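Kirkirau Boat Tours - Operations Meeting, June
Minutes taken by Toivo Lindqvist, who was last to sit down
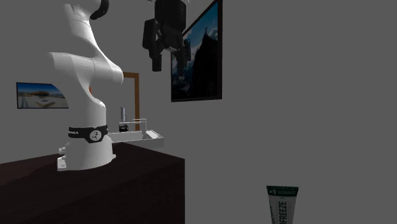
Present: Mireille Hervieu (chair), Maëlys Hervieu, Thierry Boyer, Jacobus Tshabalala, Toivo Lindqvist. The meeting opened at 6 p.m., or would have, had Thierry not still been hosing down the Pluta. Minutes of the last meeting were approved with one correction: Jacobus did not "agree" to repaint the ticket booth, he "heard the suggestion." The booth color was then discussed again, at length. Maëlys wants turquoise. Mireille held out for plain flat gray, like the wall behind the white robot arm, and said a gray booth would make the white lettering easier to read from the parking lot. Jacobus said he was still hearing the suggestion. Carried over.

1. Boats
The Pluta is running well apart from the starboard bench, which pinches. Thierry has put tape on it. Mireille asked whether tape was the repair or a step toward the repair. Thierry will order a hinge.
The Dakthorpe goes up on the slip after the holiday weekend for her hull cleaning. Ogunleye Marine quoted $745, anodes extra. Mireille asked for the price of the anodes before anyone says yes. Toivo to call.

2. Snorkel gear
We own 57 masks and a great many straps that fit none of them. Maëlys proposed throwing out the straps. Thierry believes they will come in handy. He was asked when, and said "later." Straps to be gone by the next meeting unless Thierry takes them home.
Children's fins are short again. Guests walk off in them. Maëlys will keep a shoe from each child as deposit, a system she says worked at her last job.

3. Dolphin wording
Another guest has asked for a refund on the grounds that the dolphins were "far away." The brochure says "see dolphins up close." Jacobus wrote the brochure and feels the dolphins have let him down. After discussion the line becomes "look for dolphins." Refund declined; guest to be offered a seat on a morning trip. Old brochures to be used up first - Mireille's decision, objection from Maëlys noted at her request.

4. Sunset trip
Bookings are good. Complaints concern the playlist, which is Thierry's. Moved by Maëlys that there be no accordion before the sun is down. Seconded by everybody else. Carried, 4 to 1.
Departure moves to 6:45 p.m. through the end of the season. Toivo to change the sign, the website and the other sign.

5. Other business
Jacobus asked who has the spare key to the fuel locker. Silence. Toivo to have 2 copies cut, once there is a key to copy.

Meeting closed at 7:50 p.m. Next meeting same place, and Mireille asks that people bring their own chairs.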